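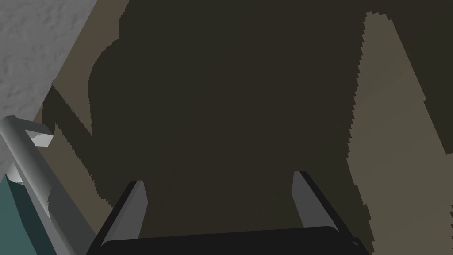 A wrist's-eye view in simulation: fingers open, nothing held, shadows by the staircase method.

Home | Features | Reviews | Archive | Subscribe

The shadows are terrible. Gilberto Yupanqui is the first to admit it, and he does so with the weary good cheer of a man who has been told by every visitor since May. They have edges like a flight of stairs. They lie across the ground in great dark slabs, and a child with a box of felt tips could do better.

"I turned the resolution down on purpose," he says. "Then I forgot why, and then I remembered, and now I leave it alone."

Yupanqui writes control software at Wakham, a small firm above a tile showroom, and for the past two years most of his working life has been spent inside a simulator called Clidia. In Clidia there is an arm, a gripper and a floor. There are sometimes things to pick up. The arm never needs oiling, and when it punches itself in the elbow you press a key and it is sorry and whole again.

The firm's customers would like their arms to fetch parts out of bins, and they would like this to happen tomorrow. What stands between them and tomorrow is a piece of software called Ferutis, a planner, whose job is to look at what the wrist camera sees and decide where the fingers ought to go next. It is good at this. It is also, in the manner of gifted teenagers, good at it only when it feels like it.

The trouble last winter was darkness. Ferutis had been brought up on evenly lit pictures and had come to believe, as anyone might, that a dark patch was an object. Shown a hard shadow, it would line up the fingers with great delicacy, descend, and close them on the floor. It would then report success. Of the first 400 trial runs under a single harsh lamp, 61 ended this way, and the log for each of them says "grasp complete" with what I can only describe as pride.

There are several respectable ways of dealing with this. You can buy a better camera. You can give the planner a depth reading and tell it to trust that above its eyes, and Wakham did try it, until the depth sensor met a shiny bin and began hallucinating on its own account. Or you can do what Yupanqui did, and make the shadows so frequent and so ugly that the planner learns to ignore them out of sheer boredom.

So Clidia now moves its lamp before every run. Sometimes the arm's own shadow falls over the very spot the gripper is heading for. Sometimes it doesn't, and sunlight of a sort pours in from the side. The walls swap textures. On plenty of runs there is nothing to pick up at all, and the correct answer is to hold the fingers apart and do nothing, a skill that took the software far longer to acquire than grabbing.

I watched it practise this for most of a morning. As entertainment it ranks somewhere near a kettle, though I found myself oddly tense whenever the fingers twitched. A number in the corner of Yupanqui's other monitor went up by one each time Ferutis kept its hands to itself. He didn't look at it once. He was busy with a fault in which the wrist turned the long way round to reach a pose it was already in.

"That's planning," he said, meaning that it wasn't perception, and therefore that it was a different sort of headache. The planner had found two routes of equal cost and was picking the sillier one. The fix was a single line. Finding which line took him until lunch.

His colleague Chávez, who looks after the real arm downstairs, takes a cooler view of all this. Real shadows have soft edges, she points out, and real floors have screws on them. She gives each new version of Ferutis 30 attempts on her bench before she will discuss it, and she keeps the results in a paper notebook, in ink. The latest one closed on bare bench twice. She wrote that down, underlined it, and sent him a photograph of the page.

Yupanqui has pinned it beside his screen. He thinks both failures came from reflections, and he has started adding puddles.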